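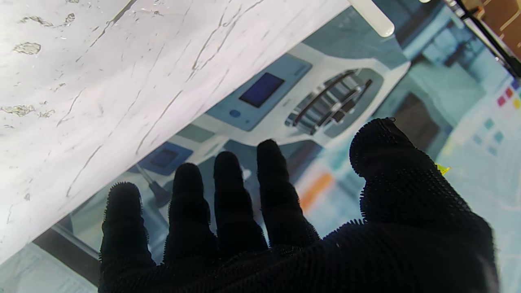
Ruairi Gourlay felt the winter session had started too late in the day, and that people coming straight from work at Hernis were missing the first half hour every week. He put this to us in writing in October and repeated it at the feedback evening. We have moved the start from 5.30 to 6.15 and attendance among that group has improved.

Drola Evening Classes
Progress report to the Amaral Fund, second period
Monday, April 18, 2022

Enrolment

The grant was given to run evening classes in reading, writing and everyday maths for adults in Drola and the villages up the valley. We had 245 people enrolled at the end of this period. The largest group is still the Thursday writing class, and the smallest is maths at Zisen, where the bus times make it hard for anyone without a car. We asked the bus company for a later return service and were told the timetable is fixed until the autumn. In the meantime we have paid for a minibus on maths nights.

Seventeen learners left before the end of their course. Most told us they had moved away or changed shifts. Three gave no reason and did not answer our letters. We would like to do better at following people up in the first fortnight, when they are most likely to drop out, and the tutors now ring anyone who misses two classes in a row.

Teaching

All five tutors named in the application are in post. The level two writing course was rewritten over the winter after learners said the set passages were dull and too long. The new version uses letters, forms, tenancy agreements and short newspaper pieces. It has been taught once all the way through. The section on punctuation still takes longer than the two weeks we allowed and will be given three.

The spelling workshop did not run as planned. It was meant for Saturday mornings and only four people signed up, so we folded it into the Thursday class. The tutor hours this saved were used for one-to-one sessions, which are booked up until the end of term.

Books and rooms

We bought roughly 400 books for the lending shelf, nearly all second-hand. Large print titles go out most and we have run short of them. The Drola room is warm and easy to reach. The Zisen room had a leak in the roof for part of the period and two classes were held in the school dining hall instead. The landlord has since replaced the flashing.

Spending

Spending is in line with the budget apart from travel, which is £876 over on account of the minibus. We have covered this from the underspend on printing and are not asking for more money. We would ask the Fund to agree the change in writing, as the two lines were listed separately in the award letter.

Next period

Enrolment for the new term opens in three weeks. We plan to offer a daytime class at Drola for parents of school-age children, using the same tutor as the Thursday evening group. The Zisen maths class will carry on with the minibus until the timetable is reviewed. Exam entries for level one have been sent off and results should be ready to include with the next report, along with the full learner survey.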